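Re-routing the cable on a small tabletop arm (and keeping it that way)

Filed under: Bench notes, Arms and grippers
Part of the Ukano bench series

If you have an arm on a table and it has started dropping out in the middle of a job, please look at the cable before you go near the settings. I spent the better part of an afternoon in June blaming the software on our Flolora cell, when all the while the plug at the wrist was being tugged a tiny bit every time the arm reached for the far corner. Our log showed 1,902 cycles since the last time I had touched that cable, and I suppose it had every right to complain.

The job takes 49 minutes if you go slowly and have your tea next to you, and I would encourage both.

What you need

A few cable ties, wide enough not to bite
Flush cutters
A soft cloth
A bit of colored tape or a paint pen
Your usual test part and its colored mat

Step 1. Park the arm and switch it off

Bring the arm to a low, folded pose where it can rest on something soft, then power down. Remember that many small arms go limp when the power goes, so keep a hand under the elbow while you flip the switch. I use a folded towel. Pull the plug too – it only takes a second and then you can stop thinking about it.

Step 2. Take off the old ties

Snip each tie at the head, with the cutters lying flat along the link and pointing away from the cable. Braided sleeve looks tough, but it frays in no time once you nick it. Wipe down the link while you are there, and run your fingers along the whole cable feeling for flat spots or kinks. If you find one, replace the cable now. It is a much nicer job with everything already loose.

Step 3. Lay the cable and tie it once, near the elbow

Run the cable along the top of the upper link and put one tie just before the elbow ring. Pull it snug enough that the cable doesn't slide, but still loose enough that you can roll it a little under your thumb. Past the tie, let the cable go over the elbow and rise in a free loop above the wrist. Be generous with that loop! It should look slightly too big when the arm is reaching out, with the wrist turned down over the part.

My own arm, a PiPER, is tied with a translucent white tie, and I leave the tail on until the very end so I can still tell at a glance which tie I'm testing. 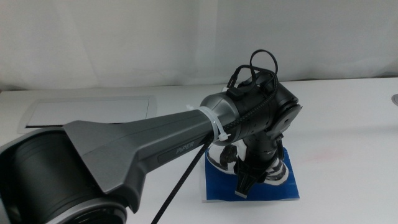

Step 4. Move every joint by hand

With the power still off, walk the arm gently through its range, one joint at a time, and watch the loop as you go. It should open and close without ever pulling tight or dipping down beside the gripper. Once you're happy, put a dot of paint on the sleeve right where it meets the tie. If the dot wanders later on, you'll know the cable has been creeping.

Step 5. Run it slowly over the test part

Power up, home the arm, and run your pick at a low speed with your hand near the stop button. I do 3 slow passes, then one at normal speed. Ours is saved in the Zumier controller as program 558, with a pause just above the part so I can lean in and look at the loop.

Step 6. Trim and write it down

Cut the tail flush, and check the cut end with a fingertip, as a sharp one will scratch you the next time you reach past it. Then note the cycle count on the card by the power supply. We buy our ties from Radu in big bags, so I swap them whenever I'm in there anyway, and I check the paint dot each morning while the controller starts up.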